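Search Plilladden Home Search this site Clear

Folding and putting away clothes: your questions

By Obaidul Sikder
Updated December
1,323 shares 46 comments

These are the questions that come up most often in the letters and comments on our laundry pages. Answers are kept short. If yours isn't covered, leave it underneath and I'll add it the next time the page is revised.

Where is the best place to fold?

Any flat surface that is at least as wide as the longest thing you own. For most people that means the bed. A dining table is a better height and kinder to your back, but long trousers and dresses hang over the side and pull out of shape while you work. Ironing boards are too narrow for anything except shirts and children's things.

Do I need to make the bed first?

Yes. Pull the bedspread tight and smooth it towards the corners. Any ridge underneath will show up as a crooked fold. A heavily quilted or tufted cover is harder to work on than a plain woven or printed one. If yours is lumpy, lay a flat sheet over it.

Does the colour of the bedspread matter?

A little. Dark clothes are easier to fold on a pale or patterned cover, as you can see the edges and tell whether the legs are lined up. Black on navy is hard work in the evening. Light-coloured covers do show lint from dark clothes, so give them a shake out of the window afterwards.

How do I fold black trousers so they don't crease?

Lay them out flat with the waistband to one side and the hems to the other. Run your hand down each leg to push out the air and any twist in the seam. Check that the pockets are lying flat and not bunched up inside. 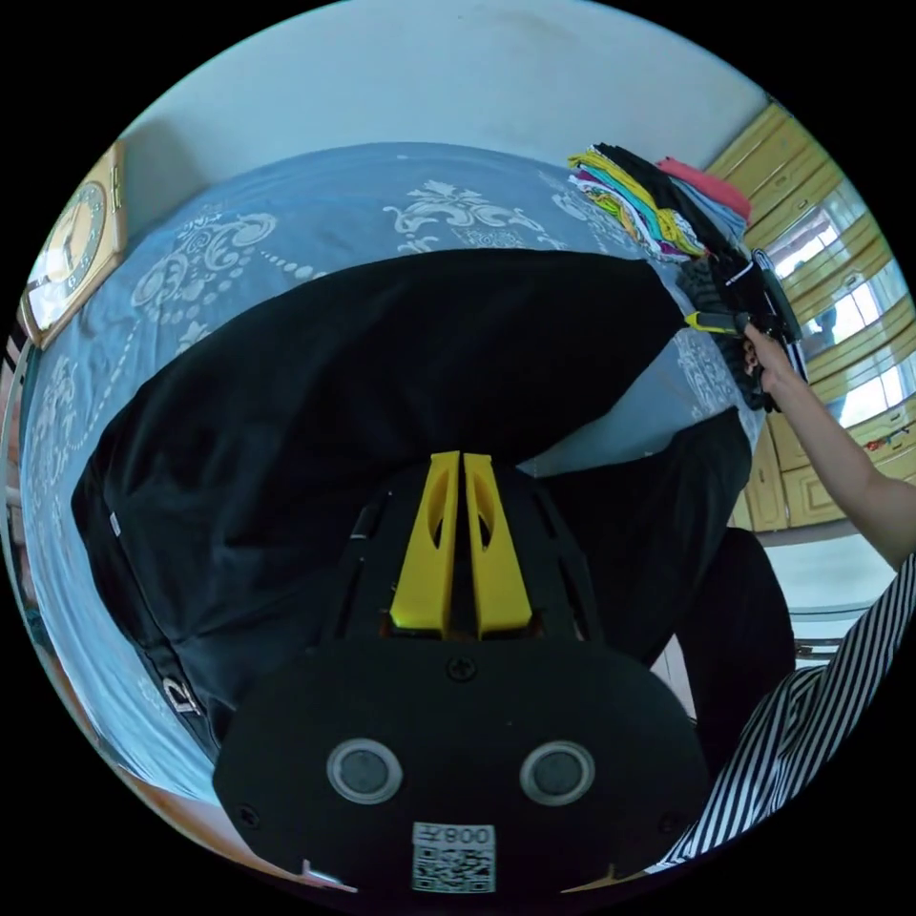
Then bring one leg over the other so the inside seams meet. If the trousers have a pressed crease down the front, match the creases and ignore the seams. Tuck the point of the seat in so you have a straight edge all the way down. Fold the hems up to just below the waistband, then fold in half again for a drawer or leave as it is for a shelf.

Should I fold trousers or hang them?

Hang wool, linen and anything with a front crease. Fold jeans, jersey, leggings and cords. Cotton chinos can go either way. If you have more trousers than hangers, hang the ones you wear to work.

What about long dresses and coats?

Coats should be hung. Long dresses in a stretchy fabric are better folded, because the weight of the skirt drags the shoulders down on a hanger. Fold the sides in to make a long strip, then fold from the hem upwards in three.

My dark clothes pick up fluff from the bed. What can I do?

Turn them inside out before you fold them. A damp rubber glove wiped along the cloth in one direction takes off most fluff and pet hair. Sticky rollers work too but you get through a lot of sheets. In-ho So, who looks after our fabric care pages, prefers a clothes brush with natural bristles and has used the same one for years.

Can I fold things while they are still slightly damp?

No. They will smell musty within a day or two. Waistbands and pocket linings dry last, so feel those before you put anything away.

Is a folding board worth buying?

For T-shirts and shirts, perhaps. We tried the Bamero board and it gave very even piles, though it was slower than folding by hand until we got used to it. It is too short for adult trousers.

How full should a drawer be?

You should be able to slide a flat hand in down the side. Any tighter and the clothes crease against each other. Stand folded items on their edge if the drawer is deep, and lay them flat if it is shallow.

How often should I sort through everything?

Twice a year is enough for most households, when the seasons change. Around 900 readers answered our question on this last spring and the most common reply was "when the drawer won't shut", so you are in good company if you leave it longer.

Do you have a printable version?

Yes, it is on the downloads page under Bedrooms. It prints on two sides of A4.

46 comments Newest first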